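What the Filing Cabinet Remembers
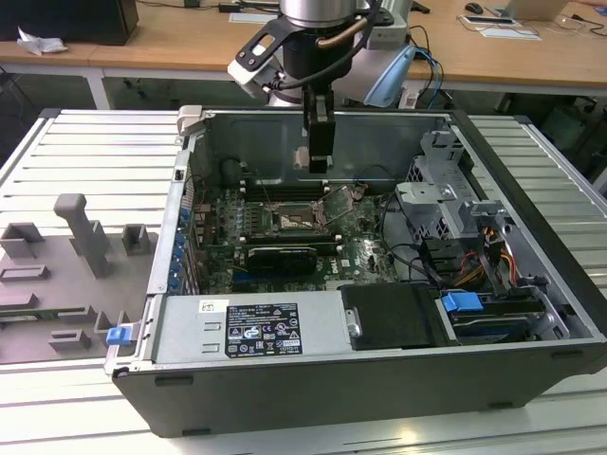 By the Features Desk | 2021-05-27

Media theory has a habit of starting with the big machines: the printing press, the radio mast, the television set. A small group of readers in Sotstead has spent the past two years starting with office furniture instead.

The group is called Stadside, and its reading list has 18 titles on it. Most deal with paper. There are histories of the index card, the carbon copy and the hanging folder, and a long study of how clerks learned to write for a form with boxes on it. The argument running through them is that a storage method shapes what gets written down in the first place. A form that leaves one line for "occupation" will collect one-word answers, and later historians will count those words as facts.

The group's own journal, Cinik, takes up that point in its new issue. The longest essay, at nearly 30 pages, follows a shipping firm named Sproģis as it moved from bound ledgers to loose sheets. Letters in the ledgers ran on and referred back to each other. Once each sheet had to stand alone in a folder, they got shorter and repeated themselves.

The essay is weakest on the people who did the filing. It treats them as part of the system and moves on. A second part is due in August.

Cinik, Issue 26, is available by mail order.

Contact us | © 2021 Stadside | Back to top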